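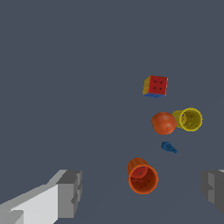 Trerport Adult Evening School | Department of Bread and Pastry

About Us

We teach grown people to bake bread on weeknights. Most of them have jobs, several have children, and a surprising number have a jar of sourdough starter at home that they are afraid of. We can help with the last one.

The department began as a single class in the home economics room of the old Urkham Street high school, back when the Evening School's catalog ran to four pages and one of those was a map of the parking lot. The class was listed as "Breads of the World." The world, that first term, consisted of white, whole wheat, and a braided loaf that came out looking like a sleeping dachshund. Enrollment doubled anyway. People will forgive a lot if they get to take it home warm.

Dong-hyun Cha has run the department since we moved into the Zalton Building. Before that he worked nights in a commercial bakery, and he will tell you that teaching is easier on the knees and harder on the ears. He takes the Tuesday beginners himself. He also wrote the handout on kneading, which has been revised 17 times and still contains the sentence "Stop when it feels right," to the continuing annoyance of the engineers in the class.

Classes are capped at 12. We tried larger groups once and the ovens took it personally. There are two deck ovens, both made by Pretorius, both bought secondhand from a hotel. The one on the left runs hot. The one on the right runs hot as well, but only at the back, so you will learn to turn your loaves early in the term and you will go on doing it at home, where there is no need.

What We Teach

Beginning Bread is six weeks long and assumes you know nothing. If you do know something, please keep it to yourself until week three. You will make a plain loaf, a better plain loaf, rolls, focaccia, and a rye that half the class loves and the other half feeds to relatives.

Sourdough follows on from there. We hand out starter from the department's own jar, which lives in the walk-in and is fed by whoever locks up. It has no name. Every term someone proposes one, usually a pun, and every term we thank them and go on calling it the jar.

Pastry is for people who enjoy cold butter and disappointment. It meets on alternate weeks so that everyone has time to recover, and it fills up first (we can't explain this either). Croissants take up three sessions. The first batch will be small and rather bready, and you will eat it in the car.

There's also a one-night pizza class in July, when it is far too hot to have the ovens on. It remains our most requested evening.
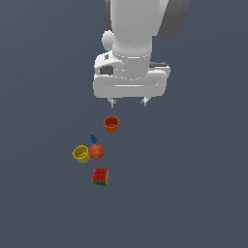

How We Go About It

We don't grade. There is a certificate at the end of each course for those who want one, printed on the good paper, and it qualifies you to do nothing whatsoever.

You'll work at a shared bench, usually in pairs. Everyone weighs their flour. We own measuring cups, but they are used for scooping and for holding down the recipe sheets when the fan is running. Aprons are provided and have been washed, though some of the stains predate the present faculty. Bring closed shoes, a container for leftovers, and a towel you aren't fond of.

All of our doughs are made in a room that also makes doughs with nuts, milk, eggs and sesame, so if you have a serious allergy, call before you sign up and we'll talk it through. We do run a gluten-free term when there is demand. It is taught by someone who likes it, which makes a great difference to the bread.

Tuition covers ingredients. It doesn't cover the cast-iron pot you'll decide you need by week four. Please wait until week five.

Finding Us

We're at 419 Urkham Street, in the Zalton Building, ground floor at the rear. The front doors are locked after six, so come around by the loading dock and ring the bell marked Kitchen. The bell marked Bakery belongs to the dance studio and they are tired of us.

Registration for the fall term opens Saturday, June 1, 2019, at the Evening School front desk. If a class is full, ask to go on the waiting list. Somebody always drops out of Pastry after the first croissant night.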